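Titelside > Engineering > Maintenance interviews

Reading time: 3 minutes

Cell 2 at the Titelside works packs small castings into trays for two shifts a day. Its upkeep is the responsibility of Odette Caron, senior maintenance technician, who was interviewed at the cell shortly before the Friday service stop.

Ms Caron explained that the weekly routine begins with the wrist. The cover is removed, the cable loop is checked for wear and the flange bolts are tested with a torque wrench. "Most of our lost time used to come from that loop," she said. "It was tied too tightly when the cell was put in, and every turn of the last joint pulled on it." The loop was replaced in August with a longer one from Lindqvist, and the cell has since run 1,119 hours without a cable fault.

The second task is the wrist camera, which guides the gripper to each tray. Its lens is wiped with a dry cloth, its bracket is checked for play, and its position is then measured again against a printed target. Ms Caron keeps the results in a bound notebook -- the Flirnex software stores them as well, but she prefers to see a page of figures together. A drift of 3 pixels is accepted. Anything greater means that the bracket comes off and is refitted.

Close work remains the difficult part. The focus is fixed for a working distance of 127 millimetres, and a surface nearer than that gives the software very little to hold on to.

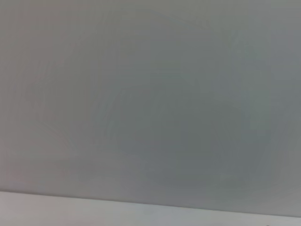
Keisha Whitlock would prefer a camera that focuses itself, and has argued that the fixed lens costs the cell more in slow approaches than it saves in spare parts. Ms Caron does not agree. "A moving lens is one more thing to wear out at the end of an arm," she said. "I would sooner teach the arm to look from further back and then come in."

The new approach path is to be loaded at the next service stop. The old one will be kept on the controller until both shifts have worked with its replacement.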